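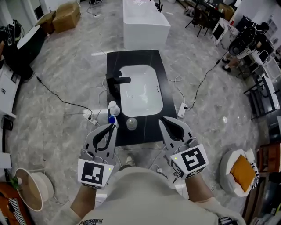
Belleo is opening its second bathroom showroom in Rustach this May, and I'm so pleased to be the one telling you! I'm Tõnu Ramanauskas, I run the place, and I've wanted a proper shop here for years. We'll have 14 full room sets, from tiny cloakrooms to big family bathrooms, and yes, the black vanity with the white sink is coming too (people in Dosititz keep asking me for one).

The new shop is on the old Oberholzer site, with almost 3000 square feet of floor and parking right outside. We've brought in 243 tile samples, and you can take any of them home for the weekend.
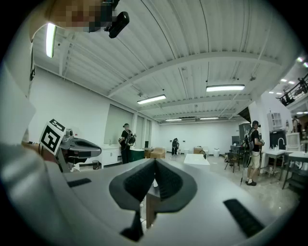

Do I need to book a visit? Just walk in whenever we're open, though a design chat is best booked by phone.

Fitting is included on all full suites within 63 miles of the shop, and my own team does the work. 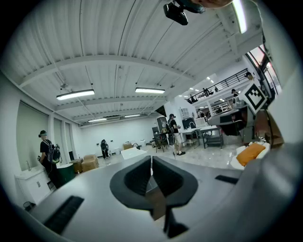 They'll take your old suite away as well, at no extra charge. Doors open at 9am on the first morning, and there's cake until it runs out.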